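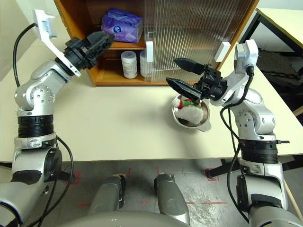

Department of Home and Material Studies, Stinham College

Figure 2. A soft toy in a round stainless steel bowl on a cream-colored tabletop.

4.2 Bowls as resting places for soft things

We went into this part of the Sullholm study expecting kitchen bowls to hold food, and many did. What delighted us was how many of them held something else! Of the 127 bowls in our home survey, 19 had a soft item inside: socks, a knitted hat, a ball of yarn, and more stuffed toys than we had planned for on the coding sheet. We added a code for them after the first two homes.

The toy in Figure 2 is a good case for the "snug fit" code. It is small, mostly white and fluffy, with red and green fabric near the top, and it fills much of the bowl. We gave this code whenever the item took up most of the space inside and still lay below or close to the rim. Loose fits, where an item could slide from side to side, were coded apart — they came up mainly with wide salad bowls.

Metal bowls raised a fun question of their own. The rim in Figure 2 is shiny and reflective, and there is a small flat tab on one side. Coders on the Pirihi team had been calling any such tab a handle, while ours had left tabs out, so we went back through the sheets and entered them as a separate feature. Nine bowls changed category as a result.

We also asked people what they would call a bowl once a toy had moved in. "Bed" and "nest" were favorites, and one family simply went on calling it the mixing bowl. Answers by age group are given in the next section, along with the results for baskets and trays.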